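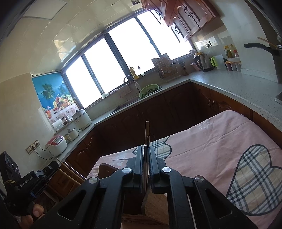 Pink Tablecloth Survives Kimaro Kitchen Review

Jun 22, 2024

The shared kitchen at Kimaro House will keep its dark brown cabinets, its cream tile and its pink tablecloth, the building's management said this week, ending a spring of speculation among tenants who had been led to expect something in white.

The decision follows a proposal from Skoltwood, a local remodeling firm, to strip the room and start over. The plan called for flat cabinet doors, a new counter and what the firm's brochure described as "a calmer relationship with storage." Tenants were asked for comments in writing. They supplied them, in some cases on both sides of the paper.

Most of the comments concerned the tablecloth. It is pink, with large plaid hearts in cream, grey and dark blue, and a white star outline for anyone who finds hearts alone too restrained. Skoltwood's drawings showed a bare table. Management says it received more mail on this point than on the heating, the parking and the broken front buzzer put together, and it would like that noted by whoever keeps writing about the buzzer.

The cabinets had fewer friends but louder ones. The lower doors are carved and arched, the upper ones are a redder brown with raised panels and curved metal handles, and no one would claim the two sets were trying to match. One tenant wrote that the carving was impossible to dust. Another agreed and asked that it be kept anyway.

The L-shaped counter, with its pale grey speckled top, was the least controversial item in the review. Cooks like that it wraps around the room and leaves space to pass behind someone at the sink. They also like that the speckles are the color of most crumbs, a feature Skoltwood did not list among the strengths of the existing layout.

In place of the full remodel, management has set aside $1000 for repairs and small purchases. The money will go to hinges, a fresh bead of sealant along the counter and a blind for the back window, which is wide, has a lot of panes and lets in enough sun at midday to make chopping onions feel like an interrogation. The blue poster at the left end of the window, the one with the palm tree and the basket of fruit, will not be moved to make room. This was also the subject of mail.

A smaller part of the budget is reserved for wooden utensils. The kitchen's chopsticks and spatulas are common property and, like all common property, tend to travel. A notice in the hallway asks tenants to check their own drawers before the new ones are ordered from Runolell, the kitchen supply store across the street. Anything returned by the end of June will be accepted without questions. Wooden items should be washed by hand and left to dry upright, a rule that has been on the wall for years and is widely admired as a piece of writing.

Evening bookings go back to 90 minutes per household once the repairs are finished. Tenants who have been stretching a pot of beans over 2 slots are asked to soak the beans first. Greens may be washed and left in a colander while the cook is in the room, but a colander left overnight will be treated as a donation.

Skoltwood said it respected the decision and would be pleased to look at the room again in the future. The firm has offered to repair the hinges at its usual rate. Management has accepted, on the understanding that whoever comes brings a screwdriver and no brochures.

There will be no interruption to the Weseo soup lunch, which uses the kitchen every month and feeds up to 100 people in shifts. The organizers had been preparing to move to a hall with a newer stove. They have canceled the hall and asked management for one thing in return - a second tablecloth, preferably the same, for when the first is in the wash.

Management is looking into it. The pattern may be out of stock.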